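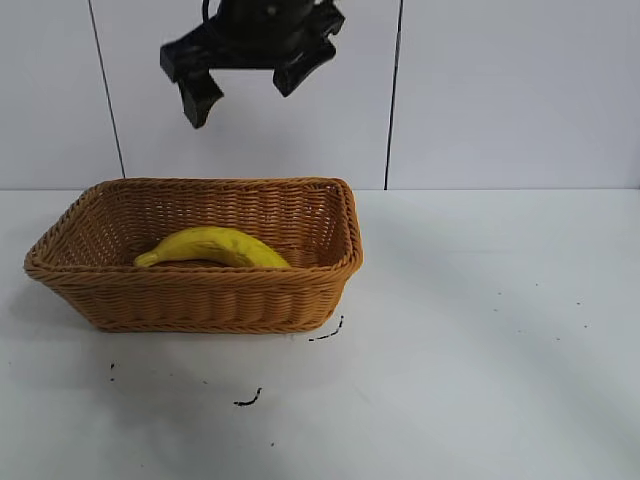
Fig. 2. Woven basket, one banana, white tabletop.

Okay, week two, still life! I picked a plain setup so you've got nowhere to hide. Start with the rim (it's thicker than the weave, twisted all the way round) and get that ellipse-ish rectangle sitting right before you touch any colour. Please don't draw every strand, I've marked 100 of those and my eyes hurt. The front wall hides the banana's lower half, so draw just the top curve. Mwanahawa Magesa has the tan pencils. Sketches to me by Wednesday.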